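Galtbridge Hall — Food Pantry Storage Inspection
Jul 13, 2019
Inspected by: Adesuwa Ogbonna
Copy to: Joris Van Acker

Dry store
Floor swept, no spills: OK
Lowest shelf clear of the floor: OK
Shelf load under 100 lb per bay: NOT OK. Bay by the window is over. Move the rice down.
Oldest stock at front: OK, except soup. Someone stacked the new delivery in front again.
Dented or swollen cans removed: OK. Two with dents on the seam went out today.
Signs of mice: none. Bait boxes checked and dated.

Cold store
Fridge at 40 F or below: OK
Door seal: worn at the bottom corner. Still closes — replace before August.
Freezer log filled in: three gaps. Please sign every time, even if the reading is the same.

Electrical and fire
Extinguisher tag current: OK
Exit sign lit: OK
Extension cord behind the Jusdale freezer: remove. This was on the last list too.
Back door opens from inside without a key: OK, but stiff.

Cans and tins
Labels readable: OK
Rims clean, no rust: surface rust on four tins of tomatoes, wiped and kept. Check again next visit.
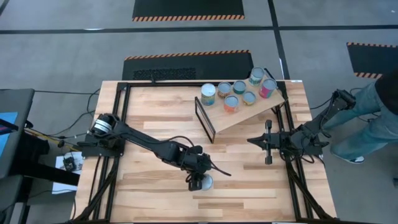
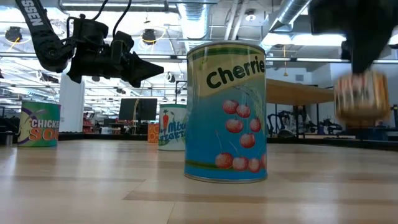
Second picture: can with the cherries label.

Hand washing and cleaning
Soap and paper towels at sink: OK
Mop hung to dry: NOT OK, left in bucket.
Cleaning products kept apart from food: OK. The Clollum spray needs its own label — the old one has worn off.

Joris to order the door seal and a longer hose for the sink. Window bay to be reloaded before the next delivery comes in.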